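Search articles, topics, authors

The Robot Has Been Practicing Indoors

An open day at Willov, where the future of housework rehearses on a table that doesn't exist

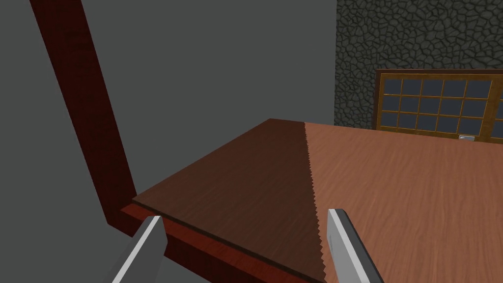 A visitor from Studow wanted to know when they would bring out the real one, and was told, kindly, that the real one was down the hall and much less interesting before lunch. The real one had a bad wrist. The simulated one never has a bad wrist, and that is most of the case for it.

Willov opens its doors one afternoon each January, when parking is easy and the coffee is welcome. I came expecting sparks, or at least a conveyor belt. I got a room with 60 folding chairs and a projector, and on the wall a wooden table seen from just behind two gray gripper fingers. Somebody had gone to the trouble of giving the place a window with small panes and a cobblestone wall. My own kitchen has neither.

The idea is simple enough to explain to a person holding a cookie. You build the room in software and let the robot fumble in there, where a dropped plate costs nothing. The program is called Groseo, a name everyone at Willov pronounces differently. Overnight it ran 296 attempts at one small tabletop chore. It finished 295 of them. Our guide was asked about the other one so many times that by three o'clock she had begun bringing it up herself. The arm had gone under the table, she said, and stayed there until morning.

The shadows got some attention too. The one on the tabletop has an edge like a bread knife, and a man in the second row asked whether that would confuse the robot. Apparently a smoother shadow takes longer to draw, and when you are running a chore all night you learn to live with teeth. He wrote this down. I think he was hoping for a discount.

Then we trooped down the hall in groups of 8 to meet the hardware, which lives in what Willov calls the Tkachenko room, after the street outside. The wrist had been fixed, or talked around. We stood behind a strip of yellow tape while the arm thought it over. It reached for a plastic cup, stopped, backed up an inch and reached again. The cup rose. People clapped, a little too loudly, the way you clap for a child's piano recital.

I asked how long before it could clear a dinner table. The guide said that depended a good deal on the dinner. On the way out I passed the projector room, where Groseo was still up on the wall and the chairs were being folded by hand.

41 shares | 12 comments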